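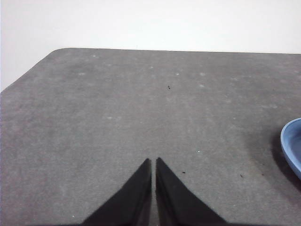
Javance Tabletop Helper: what came out of the box and what it did with our dishes

A gallery from our Clevville test bench

Javance sells the Tabletop Helper as an arm you can bolt down in the morning and have clearing a table by lunch. The sales page is full of words like "effortless" and "ready for your kitchen." We have tested enough of these kits to be wary of both. We kept the Helper for 8 weeks, paid for our own unit, and ran it on the plain jobs the brochure talks about: pick up a bowl, move a bowl, put a bowl down. We did not ask it to load a dishwasher, though the sales page hints that it could. The notes are grouped by job, and they include the dull parts, which take up most of your time with a product like this.

The gripper
Two black fingers that taper to a narrow tip. They come fitted, and the spare pair costs extra. The narrow tips are handy for getting over the rim of a bowl and much less handy for anything flat. A side plate lying face up beat it every time.

The wrist camera
It sits close in and looks down past the fingers, so you get a good view of the tips and a poor one of anything off to the side. Javance calls this "full workspace awareness." We would call it a view of what is right in front of the hand. If a bowl is partly outside that view, the arm has to swing over and look again before it commits, and each extra look adds to the wait.

The work surface
The setup guide asks for a flat, plain, non-shiny top. Take that seriously. On gray the arm did fine. On a patterned cloth it went after the pattern. That is a lot to ask of a buyer who was promised it would work on "any table you already own."

Crumbs and specks
The software has a setting called Ignore Small Debris, turned off by default for reasons the manual never gets into. With it off, the arm now and then stopped to think over a crumb. With it on, the stops went away and so did its interest in teaspoons. Pick one.

Bowls
Bowls are what it does best. We ran 132 bowl pickups over the test, using light plastic ones and a heavier stoneware set. The plastic ones tended to slide when the first finger touched the rim. The stoneware stayed put, but the arm slowed down so much under the weight that we started carrying the bowls ourselves.

Shadows
Strong side light was trouble. A dark patch next to a bowl was sometimes treated as part of the bowl, and the fingers closed on air. Soft, even light fixed most of this. Support told us a lighting kit is "in development" – so expect to pay for that too.

The app
Eight screens to get from power-on to a first pickup, 4 of them asking you to make an account or confirm the account you just made. Once you are in, the controls are clear and the stop button is big. Credit where due. The arm also kept working when we unplugged the router, something the older Skulwood kit never managed.

Calibration
The box says once. We did it every time we moved the base, and again after the March update wiped the saved settings. It takes long enough to make coffee and drink it. There is no way to export your settings, so write them down.

Noise
A low whine when it moves and a click when the fingers close. Fine in a workshop. In an open kitchen you would be turning up the radio.

Against the Valtonen
We had the Valtonen arm on the same bench last season. It costs more, looks worse and has a clumsier app. It also picked up flat plates, which matters if your table has plates on it. For bowls and cups alone, the Javance was the easier of the two to live with, mostly because it gave up sooner and told us so instead of trying the same bad grab over and over.

Would we buy it again?
For a classroom or a hobby bench, maybe, at the sale price. For a working kitchen, no. The "ready for your kitchen" line should come off the page until the arm can handle a plate and a tablecloth. We have sent our notes to Javance and will add their reply to this gallery if one comes.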